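Clearing the desks at Andgate

When the Andgate building closed its second floor in July, the people who worked there were given one instruction about their desks: everything had to fit in a box or be left behind. The office manager who wrote that instruction has moved three offices in her career and says the desks are always harder than the furniture.

"A filing cabinet is easy, you lock it and two people carry it," she says. "A desk drawer has ten years in it."

She works for Zusar, the firm that rented the floor, and she had 1000 flat cardboard boxes delivered before anyone had started to pack. Most were the large kind for files. The ones she cared about were the small ones with a hinged lid, 400 of them, meant for pens, tape and whatever else lives on top of a desk.

"People put their pens in with the files and then they can't find a pen for a month," she says. "So I said no, the small things go in the small box, and the small box goes on top."

Her first move, to the Alvarado building, was done with crates from a hire company. The crates were strong but deep, and small items went straight to the bottom. She remembers emptying one on to the floor to find a stapler. For the second move she asked staff to use envelopes, and the envelopes split.

The lidded boxes came from Gasemex. They arrive flat and fold up without glue. She tried one at home on the kitchen table before she ordered the rest, and found it took her less than a minute once she had worked out which flap went first.

Asked what should go in, she is quite strict. Tape, a marker for labelling, the pens you use. She doesn't want mugs in there, or chargers, which have a bag of their own. She asks people to test every pen on scrap paper and throw out the dry ones.

"You'd be surprised how many people pack a dead pen," she says. "I did it myself. I carried the same blue biro to two offices."

She also asks for the lid to stay open until the last afternoon - the tape and marker are needed right up to the end, and a box that has been sealed once tends to be torn open again.

A small box needs very little in it to be useful on the first morning. A roll of tape, a black-and-white marker and a slim dark pen, with a few blue bits along the bottom, sit in the box with its lid open.

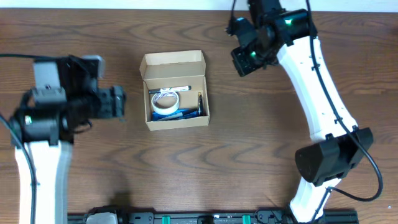
Labels and the first morning

Each box gets a name and a desk number, written on the end and never on the lid. Boxes get stacked, she says, and then the lid can't be read.

On the new floor the small boxes were put out on the desks before the staff came in. The large ones stayed along the corridor wall for 3 days while the shelving was finished, and she had few complaints about that.

"They had a pen and they had tape," she says. "They could get on."

The empty boxes were folded flat again and are in a cupboard by the lift. She has kept them all, and expects to need them when the lease comes up.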